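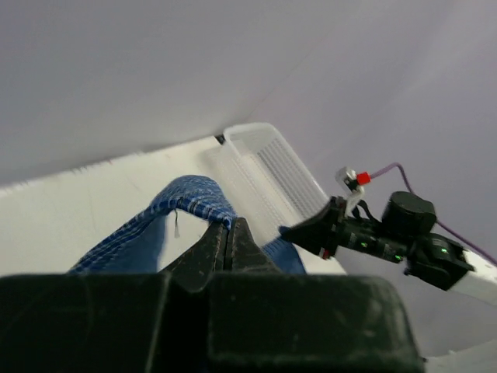 Blue checked cloth

Posted 9/15/18 by Yichen Yin
Filed under: Observing reports, Deep sky

Gizella Borbély wrote:
> Could you split the double near Lyra's bright star from
> Lendusley in July? I only got one fuzzy point at low power.

Yes, at 7 inches of aperture, but only after midnight – the air was poor before that. Try higher power and let the tube cool first. I'll be at the Dubey field again next new moon if you want to compare eyepieces.

Yichen

Contact the list owner | © Cetadik Sky List | Back to top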